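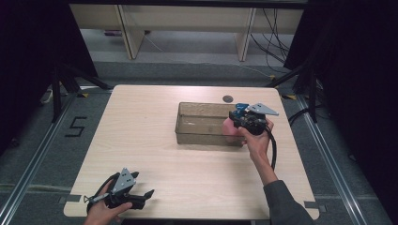

Station 5, bin task, right gripper closed on the soft pink item.

Home | Projects | Reports | Contact

Progress report to the program office, October
Hikodine hand-held gripper work, Breddale site

Collection stopped for part of the month after a fault in the right-hand gripper. Jaw position readings froze while the jaws themselves kept moving. The log showed a closed grip for up to 44 seconds after the operator had let go. No one was hurt.

Zyanya Galindo traced the fault to the cable where it enters the base of the handle. Repeated bending at the wrist had broken one conductor inside the jacket. The software held the last good value and raised no alarm — the larger of the two problems, in our view.

Of the 1000 episodes planned for the period, 600 were recorded. Roughly 8 percent of those contain frozen readings and have been withdrawn. Melquiades Mendoza is checking the remainder against video.

Changes made:
- Both cables replaced, with a strain relief clamp at the handle.
- Recording now halts if no new jaw reading arrives within half a second.
- Cable flex check added to the start of each shift.

Still open: Stirkham has not confirmed whether the spare units carry the same cable. We ask that the spares stay out of service until it does. The missing episodes will be made up next period within the current budget.

Prepared by Ross Haldane

Shares: 3 | Comments: 3

R. Escobedo: Is the half-second limit set per gripper or for the pair?
R. Haldane: Per gripper. Either one stops the recording.
Rigoberto Bermúdez: Xolalpa has the older cable too. Please send the clamp part number.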